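About Drivetti

Drivetti develops software that lets robot arms find, approach and pick up small parts. Our work covers four areas: motion control, perception, grasp planning and the tools that engineers use to set up and test all three. We do not build arms or grippers. Our customers already own them, or buy them from suppliers of their choice, and our software runs on an industrial computer beside the machine.

The company was founded by Thandeka Ngubane and Leidy Paucar, who had worked together on a sorting line for electrical fittings. The line ran well for the parts it had been set up for. Each new part, however, meant several weeks of hand-written positions and a long stop in production. The two engineers began writing a planner that could work from a part's shape, and the first version of that planner became the product now known as Zolitz.

Today Drivetti occupies a single building in Pakdale, with offices on the upper floor and the test hall below. Ms. Ngubane leads the company and directs its work on control. Ms. Paucar is responsible for perception and for the test program.

What We Make

Zolitz is our planning and control package. It accepts a target from a camera system, works out a set of possible grasps, rejects those the arm cannot reach safely and sends the remaining motion to the controller. Operators may set limits on speed, force and working area, and these limits are held in a separate file that the planner can read but cannot change. A full record of each motion is kept, including the grasps that were rejected and the rule that rejected them.

Amano is our perception library. It turns wrist camera and overhead camera images into part positions, and it attaches a confidence value to every position it reports. When the value falls below the level set by the customer, Amano passes no target to the planner and the arm waits. Customers sometimes ask us to remove this step in order to gain speed. We have kept it in every release.

Both products share one set of tools for calibration, replay and fault review. The replay tool is the one our customers mention most often. It places camera images, joint positions and planner decisions on the same timeline, so that an engineer can step back through a missed pick and see what the software knew at each moment.

How We Work

Every change to the planner is run against a library of 838 recorded picks before it is merged. The library is made up largely of awkward cases: clear plastic caps, nested brackets, glossy labels, and bags that shift when touched. A change that improves the average result but breaks an older case is returned to its author with the replay attached.

Changes that pass the library move to the test hall, where they are run on real arms. A release candidate must complete 3,000 picks across the hall's work cells, and any stop that the software cannot explain in its own log returns the candidate to development. The rule has delayed releases on more than one occasion, most recently last October, when a timing fault in the camera driver took most of the month to isolate.

Fingertip position receives particular attention. The planner reasons about the point between the fingertips, and an error there carries through to every grasp that follows. Amano therefore includes a routine that locates the tips in the wrist camera view and compares them with the stored gripper model. Plain, pale surfaces are helpful for this work, as dark fingers stand out clearly against them. Cables call for more care. A dark cable on a light surface can be similar in tone to a fingertip, and the routine must learn to leave it alone. 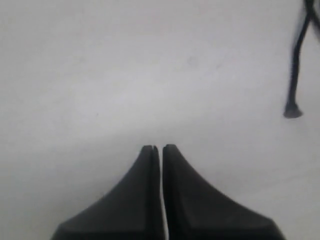

Wrist camera view of the gripper fingers, nearly closed, with a black cable at upper right.

The results of the fingertip routine are written to the same log as the planner's decisions. Where the measured tips and the stored model disagree by more than the permitted amount, Zolitz asks for a new calibration before it accepts further targets.

Our Team

Drivetti employs software engineers, test engineers and a small field group that supports customers during installation. New engineers spend their first weeks in the test hall, whatever their later role, and are expected to trace at least one fault from the log to a corrected line of code. Design reviews are held on Monday mornings and are open to all staff – including the field group, whose notes from customer sites set much of the agenda.

Support and Training

Each license includes access to our support desk and to the written setup guide. Customers may also attend the operator course in Pakdale, offered at a fee of $399 per person, which covers calibration, limit files and use of the replay tool. A longer course for integration engineers is arranged on request. The training room is beside the test hall, and participants work on the same cells that our own staff use.

Schools and colleges may apply for a teaching license to Amano. The license is free of charge and includes a set of 2,000 labeled images for classroom use. Applications should be sent to the support desk and should name the course and the instructor responsible.

Visits to the test hall are by appointment. Closed-toe shoes are required, and safety glasses are provided at the door.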